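Workshop notebook, January
Bench 2, walnut ink, batch 5

Back on the walnut ink and very pleased with it! The hulls came from the Wosomton orchard, picked up black off the ground in the fall and left to rot in a lidded bucket. Smelled awful when I opened it, which I take as a good sign. Weighed out 100 g of the sludge, topped up with rainwater, and kept it just under a simmer from 9 in the morning until lunch. Strained twice through old cotton.

Color straight off the strainer is a warm reddish brown, much deeper than batch 4. Brushed a strip onto the Besnard paper and a strip onto the cheap Oltby pad. The Besnard strip has a lovely dark rim where the puddle dried. The Oltby one feathered badly, even with gum in it. 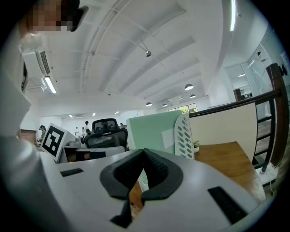 Does it need an iron salt to hold its color?
Walnut hull works fine on its own, as the brown comes from the hull itself and bites well into paper. A pinch of iron pushes it toward a cooler, blacker brown, and too much can eat the sheet over the years. I left it out this time.

Gum arabic: 5 g into the whole jar, dissolved in a little warm water first (lumps last time, my own fault for rushing). Flow from a dip pen is so much better — long thin hairlines, no blobs at the start of the stroke. One clove dropped in against mold. Batch 3 grew a fur coat in two weeks, so I may go to two cloves.

Reduced a small cup of it by half on the hot plate at 69 C, slowly. Wow. Almost black in the well, and it still washes out to a tea color with a wet brush. This is the one for the Busura map titles.

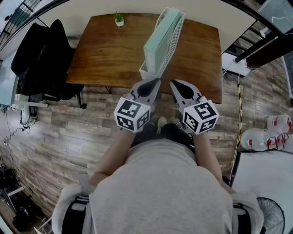

The reduced ink is a touch sticky on heavy strokes, so next time I'll hold the gum back until after reducing and add it by the drop. Also want to try a strip in the south window, half covered with card, and look again in spring.

To do: label the jars properly, more cotton for straining, ask Wosomton for another bucket of hulls. Test on the offcuts of Busura stock before touching the good sheets.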